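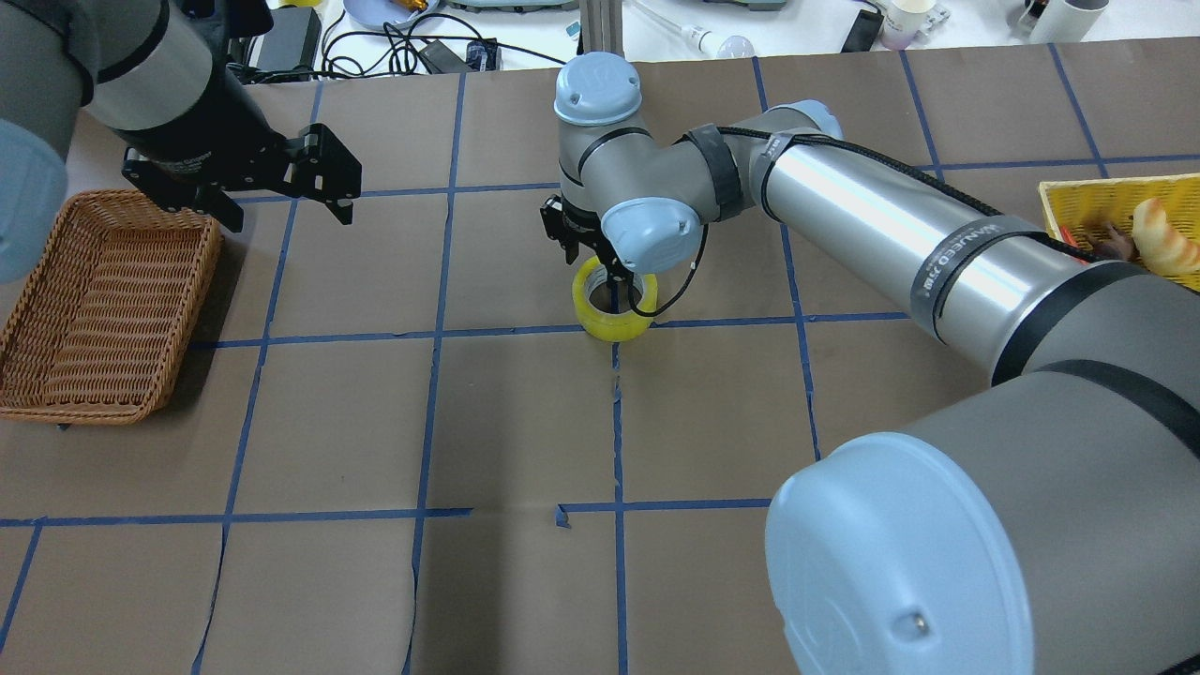 Two-arm cell, paper top with taped squares.

Looking After a Paper and Tape Table Top

Wipe the bench and lay the brown paper flat. Tape one long edge, pull the sheet toward you and tape the other. Mark the squares with blue painter's tape, all the long strips first and then the cross strips. Don't stretch the tape as you lay it – stretched tape creeps back and leaves a wavy line.

Look over the crossings before each shift. Press down any lifted corner with a thumbnail. Where a strip has torn, peel it back to the nearest crossing and lay a new piece. A patch on top of a tear makes a ridge, and small parts will rock on it. 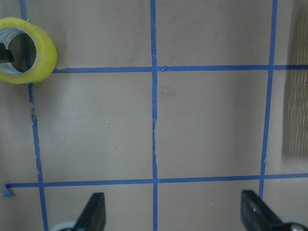
Fingers and Cables

Park both arms and press the emergency stop before you touch the fingers. Wipe them with a dry cloth. Tape glue comes off with a little rubbing alcohol. Check the finger screws every 300 hours. Move any loose cable off the paper and strap it to the bench edge. Keep the stop buttons on both pendants where you can reach them.

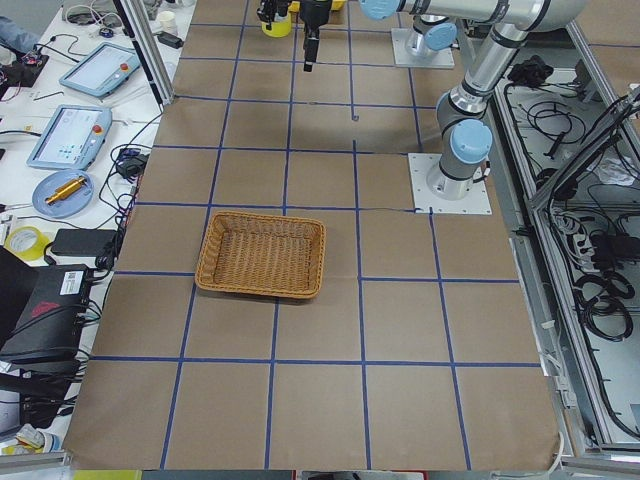 Istcombe, Dec 4, 2019

Change the paper when creases start to catch the basket. Signe Lundgren keeps the spare rolls on the shelf by the door.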